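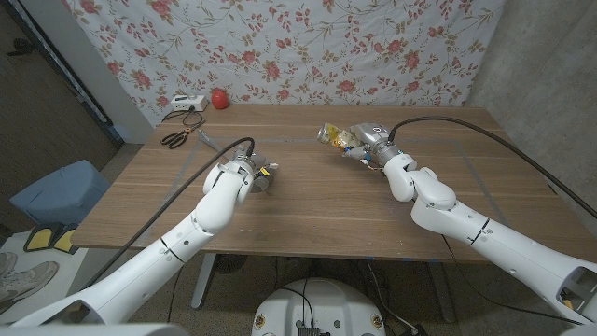
How do you keep a worktable from filling up again the day after you clear it?

Mark out one working area with tape, give the tools that live on the table fixed spots outside it, and clear everything inside the tape at the end of each day.

Home Workshop Kitchen Repairs Small Rooms Archive

By Hongjun Feng
November

I have owned the same wooden table through three apartments in Flerkosside, and in all three it behaved the same way. A table is a flat surface at hand height, and so everything in the house eventually comes to rest on it. Mail, batteries, a bottle of something, the screw that fell out of something else. I used to clear the whole thing every Wednesday and by Friday I was eating standing up.

What follows is how I set it up now. You need a roll of gray tape, a ruler, scissors, a damp rag, and 30 minutes, of which 20 will go on finding the ruler.

Take everything off

Everything. If you leave the "obvious" things in place you will end up arranging the new table around the old mess, and I speak as someone who once taped carefully around a coffee mug. Put it all on the floor on a sheet. Wipe the top down, let it dry, then wipe it again with a dry cloth. Tape won't hold on a damp surface or on one with crumbs in it. Mine had rice.

Mark the working area

Sit where you normally sit and reach both arms out with your elbows a little bent. Wherever your hands land comfortably is the far line. Most people draw it much too far away, being optimistic about their arms. The near line goes a hand's width in from the edge, so you have somewhere to rest your wrists. The sides are up to you, but leave a margin on each, wide enough to lay scissors down flat.

Lay the ruler along each line and run the tape against it. Press from the middle outward with a thumbnail. Gray tape is my choice on a light brown top. Bright colors are easier to see, and after two days you will want to see them less. If the rectangle comes out crooked, peel it up the same evening. Tape left for months takes its own view of whether it wants to leave, and it may take some finish along for company. Try a bit in a corner first if you care about the table.

Power goes at the back

A power strip belongs at the far side, off to whichever hand you use less, with its switch where you can reach it while seated. Run the cord straight off the nearest edge. A cord that crosses the tabletop will find a way to lie under whatever you're cutting, and I have the nicked insulation to prove it (that cord went in the trash, as yours should). If it really must cross, take it along the back, behind the far line.

Under the table is the other half of the problem. Cables there want to be gathered to one leg with a strap. A floor fan can stay below in warm months, provided loose cables are kept well clear of the blades and the fan isn't where your feet go. Feet go everywhere, so check this sitting down.

Three things get to stay

Decide what you use on most days and let those stay out, each with a spot of its own in the margin. For me it's scissors, a ruler, and whichever small tool the current job calls for. Scissors lie to the left with the blades pointing away from your sitting side. A pair with colored handles is worth having, as plain black ones vanish under a sheet of paper and are then bought again. I own four pairs this way.

The ruler goes parallel to the table edge. It won't stay parallel. Straighten it when you notice and don't make a hobby of it.

The bottle rule

Any bottle on the table is capped, whatever is in it, and if it's lying on its side it goes back upright before you do anything else. The clear plastic ones look so harmless. One of mine emptied itself into a stack of 2,000 printed labels I had agreed to trim for a friend's stall at the Barros market, and I spent an evening hanging damp labels on a clothes rack like very small laundry. Drinks live on the stool now.

Ornaments, and the argument for one

I used to be strict about this. Then I tried a season with nothing decorative on the table at all, and it looked like a place where people fill out forms. Allow yourself one small object at the back. A toy, a stone, a piece of plastic fruit. The limit is one, and when a second turns up they can fight it out between themselves.

The wall behind

If the table faces bare concrete, hang a cloth. Something with roses on it, say, if that's what the closet offers. It softens the echo a bit and gives your eyes somewhere to go. Keep the bottom hem above the power strip or tuck it well out of the way – fabric draped over a plugged-in strip is asking for trouble. Two hooks are enough for a light cotton. I used a curtain rod from Wistelora that was too long for the wall and I still haven't cut it down.

Seat and shoes

A cushioned stool pushes in neatly, which a chair with arms never does. Slippers go beside it or under it. Outdoor shoes somewhere else, please, and definitely not up on any surface, though I've lived with people and I know how that goes.

The end-of-day clear

Set a timer for 2 minutes. Anything inside the tape goes home or goes in the trash. Anything in the margin goes back to its own spot. Stop when the timer does, even with a pencil in your hand. The short limit is what gets me to do it on evenings when I'd prefer to lie on the floor.

If there's a job in progress that can't be moved (glue, usually), leave it inside the lines and clear around it. One job only. My neighbor on the Fovstead side of the building keeps a tray for this and lifts the whole job onto a shelf. I bought a tray too. It is currently under some mail.

When the tape wears out

The near line goes first, from sleeves. Replace that strip by itself and leave the others. Mine gets redone each November, with the radiator on and the windows shut, and each year I make the rectangle slightly smaller than the last one.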